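Talk notes, small kitchens evening, Rinelcombe hall, 31/10/2020
Abhishek Bansal

Start with thanks. Keep coat off. 30 mins incl. questions, so move!

Opening bit - washing up is the job, drying is the problem. Ask for hands: who dries with a tea towel, who leaves it. Don't argue with the tea towel lot yet.

My own kitchen. Flat above the shop, moved in May, one run of worktop and the sink at the end of it. Rack lived on the left for 4 months. Wrong side. Dripped on the bread board every night. Moved it to the right, problem gone, felt daft.

Then racks in general. Plates need a gap between them or the middle ones stay damp. Big plates at the back, bowls tipped forward, never stacked. Cutlery handles down, exept sharp knives, wash those and put straight away.
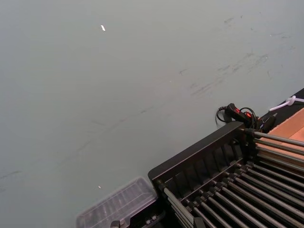 Empty the rack before you start the next lot. Sounds obvious. My worst habit by miles, last night's mugs under this morning's pans and you end up washing a mug twice.

Cleaning the rack itself - once a week, old toothbrush, get down where the rods meet the plastic, that's where the brown stuff sits. Vinegar if hard water. Rinse well. Lift it and wipe underneath too.

Electrics. Say this slowly. Plugs, adapters and leads well away from the rack and the sink. Water runs along a cable. Chargers go in the other room at mine now.

Worktop scuffs: soft cloth first, then bicarb paste, no scourers. Test a corner. Mrs Herrera will ask about bleach, answer is no.

If time, the Flikent flats story (short version!!). If not skip to questions.

Sign up sheet for next one is by teh door. Cups back to the hatch please.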